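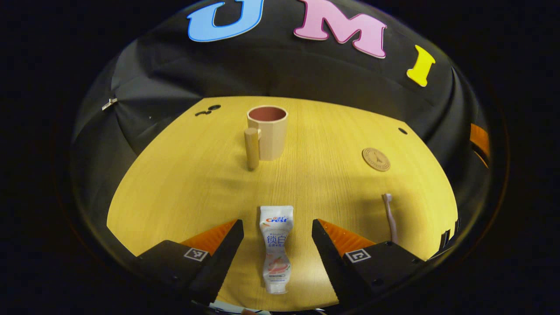
Two gripper fingers on our packing bench, and now I sort toothbrushes for a living
Posted by seoah_w, May 2019
2 min read

So we pack bathroom sets at the Fernley site (toothbrush, tube of toothpaste, mug, that kind of thing) and since January a lot of the picking has been going to the arms. I used to pack all day. Now I spend most of my shift showing the arms how to pick stuff up, and fixing it when they drop it. Anyone else's job turned into this? I kind of like it! My wrists don't hurt anymore. But I miss talking to people, there were 8 of us on that bench and now there are 5.

terence_t
Where did the other three go?

seoah_w
Two went to returns, one moved over to Pillton. Same pay, but returns is nights.

terence_t
Then it's a pay cut if you've got kids. We had the same speech at Irkadcombe, "no jobs lost," and half my crew quit by summer because of the new shifts.

Egle K
Not my experience at all. I trained for 90 minutes, started on the demos the next day and got bumped up a grade. Tubes are the worst, they squish in the middle and the grip goes all wrong. Mugs with a funny handle are a close second. Somebody who has packed for years knows that stuff and the engineers don't, so ask for the money!!

terence_t
Good for you, but how long do they need you once the arm's learned it?

Egle K
They change the products every season, Terence. I'm not worried.

zulk_h
I'm somewhere in between. The work is easier, I'm bored stiff by lunch. Seo-ah, did you get a new job title? If it still says packer, get that changed before review time.

seoah_w
Still says packer, lol. Asking my lead on Monday.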